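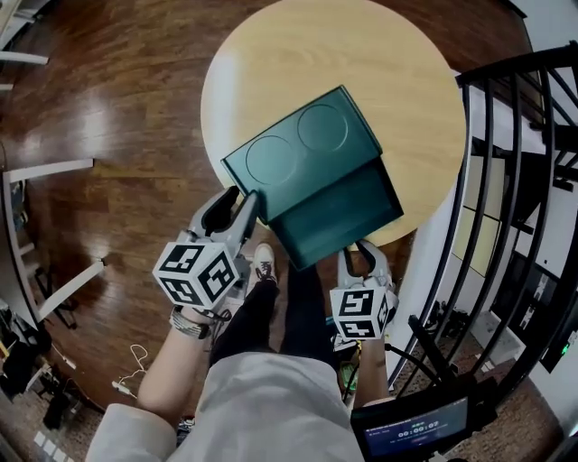
Die Rillen

Testside in Folthorpe, oberes Stockwerk, und ich hatte seit dem Aufwachen an nichts anderes gedacht als an Fingerauflagen. Glatte oder gerillte? Für die meisten Menschen ist das vermutlich keine Frage. Für mich war es die schönste Frage des ganzen Winters!

Die glatten hießen bei uns Pangaribuan, die gerillten Grimia. Im Protokoll stand nur P und G, aber wir sagten die Namen immer ganz aus, weil sie so gut klangen.

»Fertig?«, fragte meine Kollegin vom Treppengeländer her.

»Fertig«, sagte ich und streckte die Arme aus, in jeder Hand einen Greifer.

Auf dem runden Tisch lag das grüne Tablett, das mit den zwei Mulden für die Becher und dem tiefen Fach daneben. Ich liebte dieses Tablett, und es machte mich wahnsinnig. Am Fach bekam man den Rand gut zu fassen, aber an der flachen Seite rutschten die Pangaribuan weg, sobald ich es drehen wollte. Ein winziges Nachgeben, kaum zu sehen, nur zu spüren – so wie man im Dunkeln spürt, dass eine Stufe niedriger ist als die anderen.

»Einundsiebzig«, sagte sie. »Abgerutscht?«

»Ein bisschen.«

»Ein bisschen gibt es in der Tabelle nicht.«

Also abgerutscht. Ich legte das Tablett wieder schräg hin und fing von vorn an. Zweitausend Griffe hatten wir uns vorgenommen, die Hälfte mit diesen Auflagen, die Hälfte mit den anderen, und irgendwann hörte ich auf, die Greifer als Werkzeug zu empfinden. Meine Finger endeten einfach weiter vorn. Als ich mir in der Pause die Nase kratzen wollte, hätte ich es um ein Haar mit grauem Kunststoff getan.

Bei Griff 926 rutschte das Tablett ganz weg und knallte auf den Boden. Es blieb heil. Wir lachten, bis uns die Luft ausging, und dann holte sie den kleinen Schraubendreher, obwohl die erste Hälfte noch gar nicht voll war.

»Nur mal probieren«, sagte sie. »Vier Griffe. Die zählen nicht.«

Vier Schrauben, neue Auflagen, graugrün und fein geriffelt. Ich drückte sie zusammen und sah durch den schmalen Spalt das Holz vom Tisch.

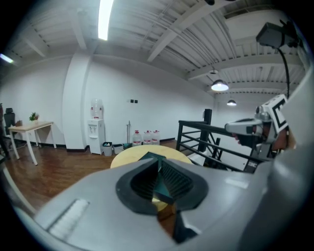

Vier, die nicht zählen

Der erste Griff ging an die flache Seite, genau dorthin, wo es den ganzen Tag gehakt hatte. Ich schloss die Backen, hob an, drehte. Das Tablett kam mit. Es kam einfach mit! Ich drehte weiter, als ich sollte, und noch weiter, und spürte die Rillen bis in den Ellbogen hinauf.

»Sag was«, verlangte meine Kollegin.

Ich konnte nicht. Ich stand da und hielt ein Tablett.

Der zweite Griff war genauso gut, der dritte fast. Beim vierten gab ich ihr den rechten Greifer, behielt den linken, und wir hoben zu zweit, sie am Fach, ich an den Mulden. Wir trugen es einmal um den Tisch herum, sehr langsam, wie eine Torte.

»Und jetzt?«, fragte sie.

»Jetzt kommen die Pangaribuan wieder drauf. Uns fehlen noch vierundsiebzig.«

Sie stöhnte und gab mir den Schraubendreher.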